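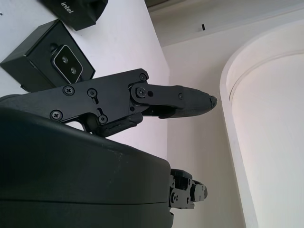

White table top, specks won't shift

vkaragiannis
2024-11-09
Our white work table has picked up a scatter of small dark specks and smudges, nearly all on the right half, plus one tiny brownish mark by the right edge. The rest is fairly clean. The top is matt. Washing-up liquid got nowhere. It cost 300 from Plenard and I'd like to keep it going.

pludurby_sam
Melamine sponge. Wet it, light pressure, wipe dry. Did ours in ten minutes.

Svetozár Danko
I'd leave the sponge alone on a matt top. It is an abrasive, and you end up with a shiny patch that shows more than the specks did. Try isopropyl on a cotton cloth first, then a plastic scraper held flat.

pludurby_sam
Used one for years on a matt desk and there's no shine. Depends how hard you lean on it. 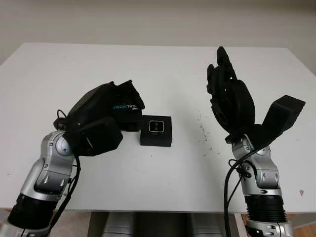
Does it matter which strength of isopropyl I buy?
Anything from 70 per cent up will do for small marks, as long as you put it on the cloth and keep it off the table edges.

obradovic_k
Fitimden do a cream for this. I found it left a film – wouldn't buy again.

Svetozár Danko
Agreed on the cream. If the brown mark turns out to be a burn or a chip, none of this will move it.

vkaragiannis
Thanks. I'll try the isopropyl at the back first, where it won't show, and keep the sponge for last.

pludurby_sam
Fair enough. Still think you'll end up using the sponge.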